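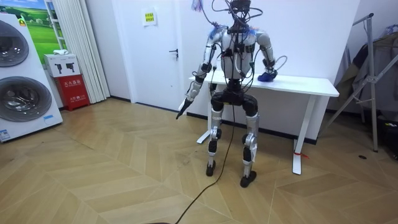 Pre-Session Inspection Checklist, Humanoid Platform
Ullia Student Robotics Project, walking and reaching group
Revision: April
Checked by: Ffion Vaughan

Complete before motor power is enabled. Mark each item OK, FIX or N/A. A FIX in section 2 or 3 stops the session until it is cleared and initialed. Comments are from the most recent check unless marked "carried over."

1. Room and floor

1.1 Walking area clear to the agreed boundary. FIX
Desk is directly behind the robot. Acceptable for the reaching exercise, not for stepping. Move the desk or move the robot before any gait test.

1.2 Floor surface dry and free of grit. OK
Herringbone wood. Wipe the foot soles at the same time as the floor.

1.3 Loose items off the floor. FIX
Small dark round object near the floor run of the tether. Pick up or identify. Bag by the wall on the clothes rack side goes outside.

1.4 Floor fixtures known to the operator. OK
One black fixture to the right of the desk. Keep foot targets away from it.

1.5 Fire extinguisher cabinet accessible. FIX
Cardboard box with a cloth on it is sitting on top of the cabinet. Remove both. Nothing is stored on the cabinet, including during breaks.

1.6 Door opens fully and the route to it is open. FIX
The door is behind the desk. Same correction as 1.1. Recheck with the desk in its new position.

1.7 Clothes rack outside arm reach. OK
Measure from the outstretched hand, not from the shoulder. Dark clothing is hanging on it and a sleeve can catch a wrist cable.

2. Power and emergency stop

2.1 Emergency stop tested with motors unpowered, then with motors powered and the robot supported. OK
Nallau wrote in the log that the second test was skipped twice in one week. Both tests are required at every start.

2.2 Stop button in the hand of a person who is not typing. OK

2.3 Battery above 80 percent for untethered work. N/A
Tethered session.

2.4 Motor torque limit set to the student profile. OK
Profile is stored on the control laptop. Do not edit the file during a session. If a test needs more torque, write it up and wait for approval.

2.5 Control loop running at 500 Hz with no dropped cycles over a 300 second idle. OK
Idle test run with the robot supported.

3. Cables

3.1 Tether routed away from both feet. FIX
Tether hangs from the midsection, passes down between the legs and runs out across the floor in front. Acceptable standing still. For any step, bring it out to the rear and have one person hold the slack.

3.2 Head and shoulder wiring secured. FIX
Black cables loop outward over the shoulders. Bundle them and tie down so that no loop can be hooked by a raised arm. Carried over.

3.3 Blue and pink bundle at the head strain-relieved. FIX
Add a clip at the first bend. Check both ends by hand with power off.

3.4 Wrist cable has enough slack for full elbow travel and no more. FIX
Loop at the left wrist is to be shortened. Move the elbow through its range by hand and watch the connector.

4. Arms and hands

4.1 Correct end effectors fitted and selected in software. OK
Right arm: black pointed gripper. Left arm: blue hand. The two have different mass settings. Henriques to confirm the values after every swap.

4.2 Gripper tip guarded when not in use. FIX
No guard has been made yet. Until then keep people 100 cm clear of the right arm whenever power is on.

4.3 Hands free of the desk before homing. FIX
Left hand is on the desk top. Lift it clear before sending the home command. The homing routine does not know where the desk is.

5. Legs and feet

5.1 Thigh and shin covers seated, screws checked. OK

5.2 Knee joints move freely by hand, no grinding. OK

5.3 Stance squared before balance mode. FIX
One foot is forward of the other. Reset to the start pose. Curar controller faults if it is started from a staggered stance.

Result: NOT RELEASED for powered motion. Correct all FIX items in sections 2 and 3, then repeat from 1.1. Log sheet stays with the control laptop.

Initials, operator: ____
Initials, stop button: ____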